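How long will white wine keep without a cellar?

Posted by Dostthorpe in Storing and Serving

I was given a mixed case of wine when I changed jobs and I don't know how long I can hang on to it. I drink maybe one bottle a month, so a case lasts me the best part of a year, longer if I'm buying other things in between.

What I have is 6 bottles of a dry white from Cundden (the label says unoaked, screw cap), four of a light red from the same people, and 2 bottles of something called Aritz Reserve, which is red with a real cork. The whites are last year's vintage. The Aritz is older, and the back label says it can be aged for 8 years from harvest.

I live in a second-floor apartment with no basement. In winter the rooms sit at a normal temperature. In summer it gets hot in the afternoons, and I only run the air conditioning when I'm home. At the moment the case is on top of the kitchen cabinets, still in its cardboard box, standing up.
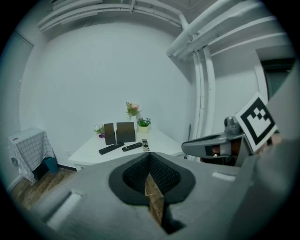
My questions are whether the whites will go bad before I get through them, whether the corked bottles need to lie flat, and whether I should just put everything in the refrigerator. I've read that the refrigerator is bad for wine because it dries the cork out, but I've also read that people keep wine in there for months with no trouble. I don't want to buy a wine cooler for one case. The cheapest one I would trust was $133 and I have nowhere to put it.

Also, one of the Cundden whites has small clear crystals at the bottom. Is that one spoiled?

3 replies

Esteban

Move the box off the top of the cabinets first. It's the warmest spot in most kitchens, especially if it is near the stove or over the refrigerator. Heat does more damage than anything else you mentioned. A bottle that goes through a hot summer up there will taste flat and a little cooked, and the screw cap won't save it.

The best place in an apartment is usually the floor of a closet on an inside wall. You want somewhere dark that doesn't swing much between day and night. The exact temperature matters less than people say if you plan to drink the wine within a year or two. Anything under 70 degrees is fine for that. If your closet goes a bit over for a few afternoons, don't worry about it. Weeks at 80 or more is a different matter.

On the whites: an unoaked dry white with a screw cap is made to be drunk young. It won't go bad in the sense of making you sick. It will lose the fresh smell, the fruit gets dull, and the color can turn a deeper yellow. I would drink those first, before next summer if you can. The light red is much the same, so put those second. The Aritz can wait, but read that back label again. "Can be aged for" a certain time means in good storage, and it counts from the harvest year on the front, not from when you got it. In a closet I would cut that figure in half.

Corked bottles should lie on their side if you're keeping them more than a few months, so the wine touches the cork and keeps it from shrinking. Screw caps can stand up or lie down. If the box is strong enough, turn the whole thing on its side so the necks are level and leave it.
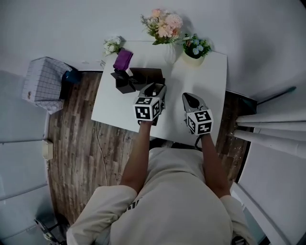 The refrigerator is fine for the whites for a couple of months. The dry cork problem is real but slow, and yours don't have corks anyway. I wouldn't put the Aritz in there except to cool it a little before opening. Twenty minutes is enough for a red that has been sitting in a warm room.

The crystals are tartrate. They form when wine gets cold, often during shipping. They're harmless and have no taste to speak of. Stand the bottle up for a few hours, pour gently, and leave the last bit in the bottle.

Cellarless

Just drink it. Most wine in stores is ready the day you buy it and people worry way too much. I keep mine in a rack next to the washer and it tastes fine to me. If one is bad you pour it out.

Second the part about crystals, I had those in a Riesling and thought it was glass.

Screwcap and Proud

I agree with most of what Esteban wrote, but I'd be less strict about the light red. I have kept that kind of wine in a hall closet for almost 2 years and it was still pleasant, a little softer than when I bought it. It depends on the grape and how much acid there is. If you like the first one you open, leave one bottle and see where it is in a year.

A few things that helped me in a small place:

Buy a cheap thermometer that records the high and low, and leave it in the closet for a week in June or whenever it starts to get warm where you are. I was sure my bedroom closet was the coolest spot and it wasn't. The sun hit the outside wall every afternoon. The hall closet with the vacuum in it was nine degrees cooler.

Keep wine away from anything with a strong smell, like paint or mothballs. I can't prove this one makes a difference over a few months, but it costs nothing.

Light matters more for clear glass than for green or brown. If your Cundden whites are in clear bottles, leave them in the cardboard.

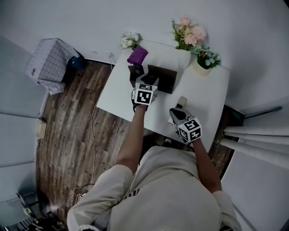 Write the month on a piece of masking tape and stick it on the neck when a bottle goes into the closet. With one case you think you'll remember. Then somebody brings a bottle to dinner, you buy a couple on sale, and you have no idea which has been in there since when.

After opening, the white will hold three days or so in the refrigerator with the cap back on. The red will hold about the same, and it also goes in the refrigerator. Take it out half an hour before you want it. If you only drink a glass at a time, pour half the bottle into a clean small bottle right after you open it, fill it up to the neck and close it. That half will often last a week.

Dostthorpe

Thanks, this covers it. The box is on its side on the floor of the coat closet now. I put two of the whites in the refrigerator and will open the one with the crystals on Wednesday. The bottles are clear glass, so the rest are staying in the cardboard.

One more thing if anybody is still reading. The Aritz has a wax seal over the cork. Do I need to chip that off first or does the corkscrew go through it?

Esteban

Go straight through if the wax is soft. Pull the cork up partway, wipe off the loose bits with a damp cloth, then pull it the rest of the way. If the wax is hard and brittle, tap it with the back of a knife over the sink first and clear the top before you start.

Contact us | Posting rules | Copyright the Storing and Serving forum and its posters | Back to top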